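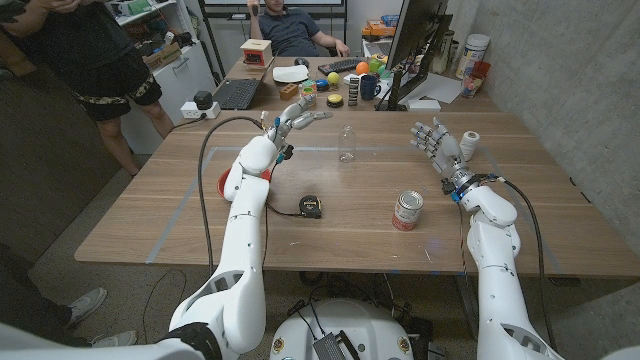
YOUNG SCIENTISTS: ROBOTS AND MACHINES

How Does a Robot Learn to Pick Up a Bottle?

Picking up a plastic bottle is easy for most people. You look at it, reach out and close your fingers. You do not have to think about each finger. A robot must be taught all of this, and the teaching is done by people.

At the Gurno Learning Center, staff teach robots that have two arms and two hands. The robot works at a table with everyday objects on it, such as a bottle, a tin can and a red bowl. Strips of light gray tape mark out the work area on the wood. The fingers bend at joints, much as yours do.

Two Ways to Teach

The first way is to teach by hand. The teacher takes hold of the robot's arm and gently moves it along the right path. The robot's joints measure how far they bend, and a computer saves the measurements. It is a little like a grown-up holding your hand while you learn to write a letter.

The second way is to teach by remote control. The teacher stands or sits away from the robot and wears special gloves. When the teacher bends a finger, the robot bends the matching finger. When the teacher reaches forward, the robot reaches forward. This is called teleoperation (say: TEL-ee-op-er-AY-shun). "Tele" comes from a Greek word that means "far away."

What Is a Demonstration?

Each time a teacher guides the robot through a task from start to finish, it is called a demonstration. The computer saves the position of the joints and the pictures from the cameras at the same moment, many times each second.

One demonstration does not teach a robot very much. If the bottle is moved a little to the left, the robot may reach for the wrong place. For this reason, the teacher repeats the task with the bottle in many different spots. The bottle lesson at Gurno has 85 demonstrations. All of the lessons in the spring program add up to 715.

Why Are Some Objects Harder?

Clear plastic can be difficult for a camera because the table shows through it. A thin bottle can also be crushed by a grip that is too strong. A can is stiffer, but it is smooth and may slip. A bowl has a rim, and the fingers must be placed on both sides of it.

Dorota Pietrzak trains new teachers at the center. "We ask them to move slowly and smoothly," she says. "If the teacher's hand wobbles, the robot's lesson has a wobble in it too."

Try It Yourself

Ask a partner to close his or her eyes. Place an empty plastic cup on a table. Guide your partner's hand to the cup 2 times without speaking. Then move the cup and let your partner try alone, with eyes still closed. Talk about what your partner remembered and what was missing.

Words to Know

Demonstration: one complete showing of a task.
Joint: a place where an arm or a finger can bend.
Teleoperation: controlling a machine from a distance.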